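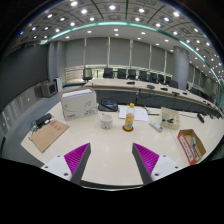

Une table de réunion à débarrasser : mug, bouteille, papiers, télécommande, câbles.

Cherche participants pour une étude sur le rangement (novembre, deux demi-journées)

Bonjour à toutes et à tous ! Je prépare chez Statbridge une étude sur une question qui me trotte dans la tête depuis un moment : est-ce qu'une machine peut débarrasser une table de réunion aussi bien que vous ? Pour l'instant, je parierais sur vous. Attraper un mug, ça va encore. Mais décider si une feuille se jette ou se garde, démêler des câbles sans tout faire tomber -- là, j'ai de gros doutes, et j'aimerais les vérifier avec de vraies personnes.

Je cherche donc 33 volontaires. Vous rangerez plusieurs tables à votre rythme, en disant à voix haute ce que vous faites (on se sent un peu bête les cinq premières minutes, puis ça passe). Ensuite vous regarderez les essais de notre système, Grorker, sur les mêmes tables, et vous le noterez. Soyez sévères !

Aucune compétence technique demandée. Il faut être majeur, pouvoir rester debout une heure et parler français. Si vous faites du ménage, de l'hôtellerie ou de la mise en rayon, votre avis m'intéresse encore plus -- vous avez des gestes que je n'ai pas.

L'étude se passe dans nos bureaux, bâtiment Prindville, à partir de 9 h ou de 14 h. Indemnité : 200 euros pour les 2 séances, versés à la fin de la seconde. Café offert.

Pour vous inscrire, laissez un mot à l'accueil ou appelez le poste 1579, en précisant si vous préférez le matin ou l'après-midi.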